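Lining keeps puckering on my zipper pouch -- what am I doing wrong? 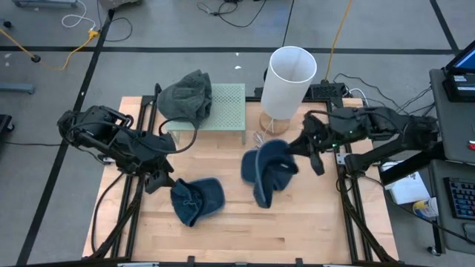 Posted by culleteck58 in Bags and Small Projects

Hi all! I've been making little boxy pouches for my nieces (quilting cotton outside, thinner cotton inside) and the outsides come out so cute, but the lining bunches up right along the zipper. Every single time. I'm using fusible fleece on the outer pieces and nothing on the lining. My machine is a hand-me-down and I sew everything on the same stitch length, 2.5. I've ripped this last one out twice and the fabric is starting to look chewed. Do I need a different foot? Should I be cutting the lining smaller? I have a bunch more to finish by May and I'd love to not cry over them.

Mahfuz Uddin

Oh, I made wavy linings for ages! Two things fixed it for me. First, I cut the lining pieces 1/8 inch narrower on each side, so there's less of it floating around in there once the fleece takes up its room. Second, I topstitch right after pressing each side of the zipper, before I do the other side. Pull the lining back flat, give it a good press (careful if your zipper is nylon, I melted one), and then stitch close to the edge at about a 3 or 3.5. Longer stitches really do lie nicer through all those layers.

I'd also try flipping it over so the lining is against the feed dogs when you sew the zipper in. The feed dogs ease in a little of the looser layer -- mine came out so much flatter that way. A regular zipper foot is fine. And maybe cut fresh lining for the chewed one!

Rulto

walking foot

Seneviratne

I agree with most of what Mahfuz said, but I use clips the whole way along and no pins. Pins make a little hill in my fabric and then I sew the hill down. Also check your presser foot pressure if your machine has a dial for it. Mine was cranked way up from hemming jeans and I blamed the zipper for weeks.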